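Finally doing the tie drawer this month, a job I've put off since January. It's for my dad's old collection, plus a few of my own that somehow moved in with his.

Everything comes out onto the table first, the red stripes included.
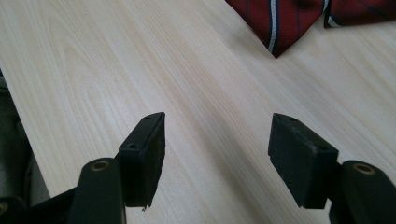
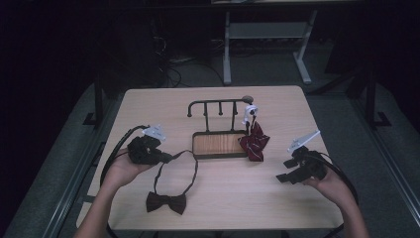 My favourite colour has always been burgundy, so those go at the front of the closet. I paid 30 dollars for a little Sterkska stand years ago and it's still the handiest thing for the bow ties - they just get lost in a drawer.

Long ties I roll from the narrow end, never too tight. Anything silk gets a night flat before it goes away.

I'm giving myself 2 evenings for the lot, with a big pot of tea. Wish me luck, friends!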